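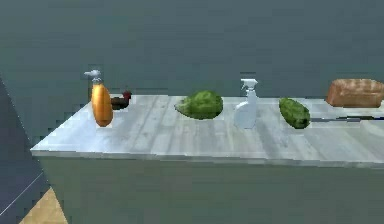
Firville workshop resets its kitchen cell after gripper fault

The kitchen handling cell at the Skirik workshop in Firville is back in use after a worn cable put its gripper out of action for most of May.

Yesenia Ponce, who looks after the cell, traced the fault to a signal wire that had rubbed against a bracket at the wrist joint. The arm would close on an item, lose its force reading and stop. A replacement cable came from Prindby, and the bracket was moved by 17 millimetres to keep it clear.

Before the real arm is switched on again after any repair, its settings are tried in a simulated kitchen. The rendered worktops there hold ordinary goods, among them spray bottles, a lettuce and a loaf of bread, and the team checks the approach height for each item in turn. Poul Thoroddsen ran 2,000 simulated picks overnight and passed the new wrist offsets to Ponce in the morning.

Cookware has its own group of settings.

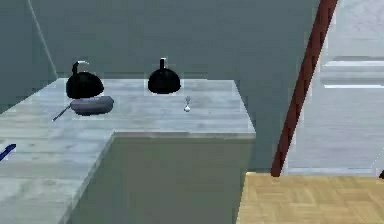 A kettle with a looped handle needs a different wrist angle from one with a short upright knob, and a frying pan has to be approached from the handle side. Thin items such as spoons are run at 40 per cent speed until the force reading has settled.

The physical arm then did 200 picks under supervision. Fanni Simon logged four stops, all put down to a loose finger pad, which was glued back the same afternoon.

The wrist cable will now be checked every two weeks. Montserrat Camacho of Quintero, which maintains the drive units, is due to inspect the base joint next.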